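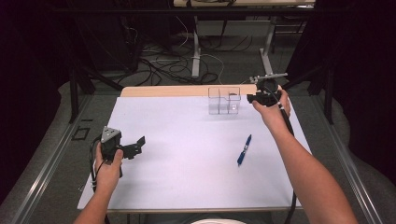

## A mesa primeiro, as canetas depois

Passei meses adiando a arrumação da mesa grande, e foi só em dezembro que criei vergonha na cara. Comecei pelo mais chato: tirar TUDO de cima. Forrei quase o tampo inteiro com uma folha lisa, clarinha, um branco meio lavanda que eu adoro, e deixei de fora só uma tira da madeira lá no fundo. Fica bonito, e o olho descansa!

Depois veio a caixa de acrílico transparente, com divisórias, que mora encostada nessa tira de madeira. Comprei na Mussa, numa daquelas idas em que a gente entra pra buscar fita adesiva e sai com uma sacola. Namorei também a da Sollau, que era maior, mas custava 65 reais e eu não tinha onde enfiar uma caixa daquele tamanho.

Aí chegou a vez das canetas. Gente. Eram 51 (contei duas vezes, porque não acreditei na primeira). Testei cada uma num bloquinho velho da Sutex, rabisco por rabisco, com um café do lado que esfriou faz tempo. As falhadas foram embora, as repetidas foram para a gaveta do corredor. A azul com a faixinha branca perto do topo é a que eu deixo na mesa, à mão, e se alguém pegar emprestada eu vou atrás.

Como estou dividindo a caixa:

- num compartimento, clipes e grampos
- em outro, borracha e apontador
- um só para as etiquetas, que antes viviam grudadas umas nas outras
- o menorzinho ainda não tem função, aceito sugestões

Agora, os cabos. Ai, os cabos. Atrás da mesa tem um emaranhado de preto com branco espalhado pelo carpete cinza que me dá preguiça só de olhar. Comprei um pacote com 100 abraçadeiras da Brollton, dessas de velcro, e pretendo enfrentar aquilo com uma almofada debaixo dos joelhos e um podcast bem comprido. Quero separar os pretos dos brancos e etiquetar as duas pontas de cada um.

Se você usa canaleta no chão com carpete, me conta nos comentários se ela para no lugar ou se vive soltando. Estou quase comprando uma, mas queria ouvir quem já tem antes de gastar.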